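About Zuccaro

Hi, I'm Noemi Zuccaro, and I run a small cooking school out of the old bakery on the main street of Dravberg. If you've walked past and smelled onions, sorry, that was us.

I never planned on teaching. I was a school librarian for 15 years, and on weekends I made far too much pasta and gave it to the neighbours. One of them, Rosario Zanetti, asked if I'd show his daughter how to do the filled ones. She brought two friends, then the friends brought their mums, and by July I had people perched on the laundry tub because we'd run out of chairs. My husband suggested (quite kindly) that I find somewhere else to do it.

The bakery had been shut for ages and the back door didn't close properly, but the old brick oven was still in there and I was gone the minute I saw it. We scrubbed, we painted, we argued over the colour of the cupboards. I wanted green. We got green!

What we cook

Mostly the food I grew up on: gnocchi, slow ragù, bitter greens with heaps of garlic, ricotta cakes that sink a bit in the middle and taste better for it. Elikem Gyamfi takes the West African nights, and his jollof class books out faster than anything of mine, which I'm trying to be mature about. In winter we do preserving, so bring your own jars and wear something you don't mind getting marmalade on.

Classes run for 2 hours in the evening, a bit longer if people are chatting. You eat what you make, and leftovers go home with you.
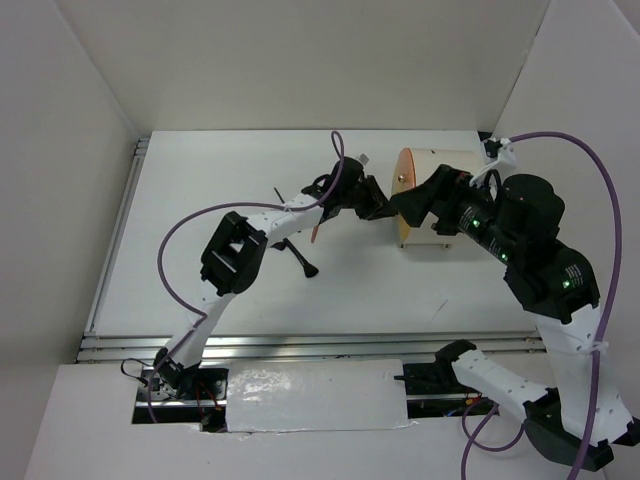

Who you'll meet

Me, usually, with flour on my glasses.

Elikem, who trained as a pastry cook and still weighs everything to the gram. He'll also fix your knife grip without making you feel silly about it.

Debora Sanna looks after bookings and the herb garden out the back. If you ring and there's no answer she's probably watering, so leave a message and she'll get back to you.

Ksawery Ostrowski does bread. His sourdough starter is called Zoreo and you're welcome to take a spoonful home.

Coming along

No experience needed. We've had complete beginners, a retired shearers' cook and one very serious twelve-year-old. Kids under 15 need a grown-up with them. Let us know about allergies when you book and we'll sort out a swap, though gluten-free gnocchi is still a work in progress in my kitchen.

Parking's easiest behind the hall. Come in by the side door, the front one sticks when it's humid.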